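What the folding room taught me about the machines

I have worked in laundries, one way or another, for most of my adult life, and for the last stretch of it at Pulbridge Linen, over on the Clamton side of the river. We do towels and table linen for hotels and restaurants. When the owners told us in December that they wanted to bring automation into the finishing room, I went home and complained to my husband until he asked me, very kindly, if I might like to complain to the dog for a while.

I have softened since then, though only partway, and I'd like to explain which part.

The old finishing room had 20 of us in it on a full shift. You stood, you smoothed, you folded, you stacked, and you talked the whole time. I learned more about raising teenagers at that table than I ever did from a book. My wrists, on the other hand, learned what 767 towels feel like, and they still bring it up when the weather turns. So when somebody says a machine could take over the pulling and the pressing flat, I can't pretend I don't see the appeal!

What I hadn't understood is how much of the work has to come from people first. Cloth is hard for a machine. It slumps and it creases differently every time, and a person's hands have to go through the motions over and over, slowly, with grippers in place of fingers, before a robot has anything to learn from.
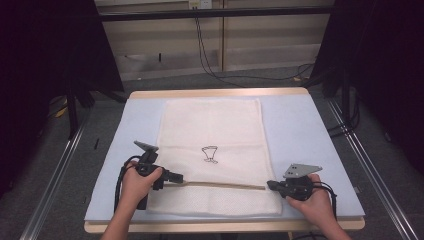 Does automation have to mean fewer jobs in a place like ours?
It depends on what the owners do with the hours they save, and that can be settled in writing before the first machine is switched on.

I feel strongly about that second bit. Anathi Lekota, who ran our shift for years and now does the scheduling, pushed to get it on paper early, and she got it: 4 of us moved into training work at the same pay, and the promise for everyone else runs through the contract with the Coetzee hotels. I wish it ran longer. A promise tied to one customer is a thin sort of blanket, and I have told the owners so, with cookies, which I find helps.

The other thing I'd ask for is company. Training work is quiet. You concentrate, you repeat yourself, and you can go a whole morning without hearing about anybody's grandbaby. The Prilham plant put its training tables right beside the folding line — a small thing, you'd think — and the women there tell me they still eat lunch together and still argue about the radio. I would like ours moved, please, before the summer rush.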